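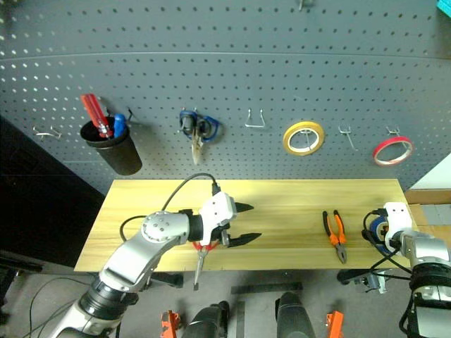

What keeps a family going back to the same theme park year after year? For Poppy Inskip, it was a boat ride her grandfather liked.

Inskip first went to Luvine Park when she was six and has made 20 trips since. "He'd sit in the back row and wave at people on the bridge," she said. "I still sit in the back row."

She now runs a memory page for the park with Kurniawati Chong. Readers send in stories, and the two of them post one each morning. They have put up 476 so far. Most are short - a parade in the rain, a lost hat, a first roller coaster.

Chong prefers the ones about food. "Somebody wrote four paragraphs on a pretzel," she said. "I read it twice."

Neither woman has a trip booked this year. Inskip would like to go in November, when the lights are up and the lines are shorter. Chong wants to wait for the boat ride to reopen.

"I've told her we can go twice," Inskip said.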